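Small bottles, white tables: your questions

I get the same handful of emails every time I post about the little water bottles, so I finally sat down and put the answers in one place. If yours isn't covered, write to me anyway (I do read them, just slowly!).

Why the tiny bottles? Wouldn't a big jug be cheaper?

Sure it would, and at home I drink from a jug like everybody else. But I set up tables for meetings and workshops, and a jug means glasses, and glasses mean somebody washing glasses at nine at night. That somebody used to be me. The short, squat bottles go out fast, people take them along if they don't finish, and they don't block anyone's view across the table.

Do you leave the labels on?

Yes. I went through a phase of peeling them off because I thought plain bottles looked fancier, and oh boy, the glue. I did a whole tray for an afternoon at Flimcombe and everyone had sticky fingers by the coffee break. So now they stay on.

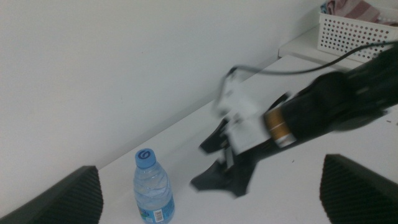
What I do bother with is turning them all the same way, and I like the barcode toward the wall if there's a wall to turn it to. My friend Nour Abou Jaoude thinks this is ridiculous. She also straightens picture frames in restaurants, so I don't take it too hard.

How many should I put out?

One per chair, then a few extra near the door. For a room of 20 I bring 29 and I've only run short once, in June, when the air conditioning quit. Please don't put all of them on the table at the start. Keep the spares in a box underneath and top up at the break.

Can I set out other bottles with the water?

You can, but give them their own end of the table. We sometimes do syrups or cold tea in amber plastic, and I love how amber looks against white. The trouble is that you can't easily see how much is left in one, so I lift each bottle before people arrive. If it's something you made yourself, tie a tag on the neck with what's in it and when you filled it. Don't trust yourself to remember.

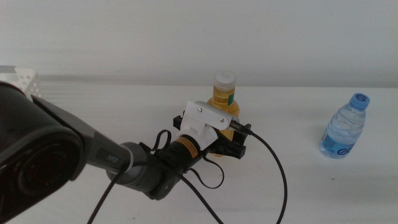
And keep the oily stuff off the water table altogether. Salad dressing belongs with the salad. I learned that at Vurnthorpe, where a very nice man poured himself a third of a cup of vinaigrette.

Is a white tabletop a pain to keep clean?

A bit! It shows every crumb and every little speck, but I've come around to seeing that as a good thing, because you can tell when it's clean. I wipe mine down with a damp cloth and one drop of dish soap, go over it again with plain water, then dry it with an old cotton towel. Skip the last part and you get streaks as soon as the sun comes in. For pen marks I use a dab of rubbing alcohol, but try it on a corner first.

Don't you want a tablecloth or some color in there?

I've tried cloths. They slide, they need ironing, and people catch them with their knees. With a white table and a pale wall, the caps give you plenty of color for free.

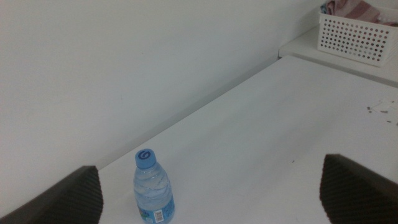

Small water bottle, blue cap, on the white table.

If you'd like more than that, bring in one bright thing and stop there. A bowl of clementines is my favorite. Munther Azar swears by a single potted herb, and he's right that it smells nice, though his basil drops leaves all over everything.

What do you use for the loose bits and pieces?

Baskets, baskets, baskets. I've bought more than 20 over the years, and the ones I keep going back to are cheap plastic with open sides. You can rinse them in the sink and they dry by themselves.

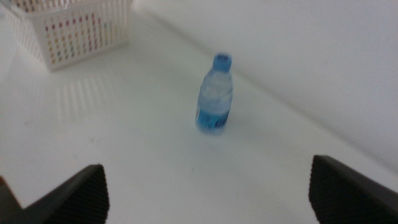 A basket is also the easiest way to make a table feel finished without fussing over it. Put it toward one corner and let the bottles have the middle. I like a white one with rows of little slots, because it blends in with the table and still lets some light through, so you get those soft stripes falling on the tabletop next to it. Mine holds napkins until the meeting starts and empties once it's over. If you're packing up to drive somewhere, don't stand full bottles in a light basket and lift it by the rim. Use a proper crate for the heavy things.

Can I refill the small ones?

I don't, for guests. They're made to be used once and I think people like hearing that cap crack open. If the waste bothers you (it bothers me too), ask people to bring their own and put out three or four small ones for whoever forgot. We've started doing it that way at Twal and it cuts down the recycling a lot.

Where should I store them in between?

Somewhere cool and dark, off the floor, and away from paint or cleaning supplies. Mine live on the bottom shelf of the hall closet, oldest at the front. The trunk of my car is where they used to live, and I don't recommend it in summer.

Last updated 3 December 2019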